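Govcombe Parking and Camera Citations

Data card and README

Maintained by Marichka Kovalchuk. Last updated Jan 16, 2020.

Summary

The dataset holds citation records from the town of Govcombe: parking tickets written by enforcement officers, and red light tickets issued by camera. It was put together from the monthly exports the town clerk's office gives out on request. The files cover 64 months. Names, plate numbers and home addresses were removed by the clerk before we got the exports, and we have made no attempt to recover them.

Contents

citations.csv: one row per citation
locations.csv: one row per block or intersection, joined on location_id
codes.csv: violation codes with the short text printed on the ticket
months.csv: one row per export, with the date received and any remarks
changes.txt: a log of edits made after the first release

All files are UTF-8 with commas as separators. Dates are year-month-day. Times are local and use the 24-hour clock. Empty cells mean the value was missing in the export. A zero is a real zero.

Fields in citations.csv

citation_id: our own number, not the number on the ticket
issued_date, issued_time: as entered by the officer or the camera system
source: "officer" or "camera"
location_id: see locations.csv
code: see codes.csv
fine_original: amount at issue, in dollars
fine_paid: amount received as of the export, in dollars
status: open, paid, dismissed, hearing or void
vendor: for camera rows only, Hladun or Groltoseo

The vendor field needs some care. Hladun ran the cameras first, and Groltoseo took over in February of the third year. For 11 days both systems were sending records, and some violations appear twice with slightly different times. We kept both copies and set the flag dup_possible to 1. If you are counting tickets, drop one of each pair. The pair_id column tells you which rows go together.

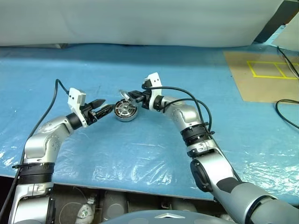

Locations were harder than expected. Officers type the street name by hand, and the same block can show up under several spellings. Vira Ostapchuk matched them to the town's street list and wrote the rules in match_rules.txt. Where no match could be made with confidence, location_id is set to 0 and the typed text is kept in location_raw. Please don't read a cluster of zeros as a place.

The town's camera list has 18 intersections. Not all of them were in use the whole time. The columns active_from and active_to in locations.csv come from the work orders, and a camera can be listed as active while it was down for repair. We don't have repair logs.

Known problems

Voided tickets are missing from the first year. The clerk's office started including them later, so the void rate seems to jump when only the export changed.

There are 49 rows with an issue time of 00:00 and source "officer". These are most likely tickets entered without a time. They are marked time_missing = 1.

fine_paid is a snapshot. A ticket that was open in one export may have been paid later, and we only update it if the clerk sends a corrected file.

Late fees are added to fine_paid but not to fine_original, which is why paid amounts are sometimes higher than the fine.

Suggested and unsuitable uses

The data works well for looking at ticket volume by block, hour or season, and for comparing how often camera and officer tickets are dismissed. It is a poor fit for crash studies. A citation count tells you where enforcement happened, and there is no traffic count to divide it by. It also can't be used to follow one driver or one vehicle.

Loading the files

The import script is called grello_load.py, after the Grello database we use to store the tables. It needs Python 3.6 or later. Run it from the folder that holds the CSV files and give the name of an empty database. It stops if a table already exists. To work in a spreadsheet, open citations.csv through the import menu and set the code column to text, or the leading zeros will be lost.

License and contact

The records are public. Our cleaning work and notes may be reused with credit to the maintainer. Send corrections with the citation_id and the month of the export. Questions about a ticket you received should go to the clerk's office in Govcombe, as we can't look up individual tickets.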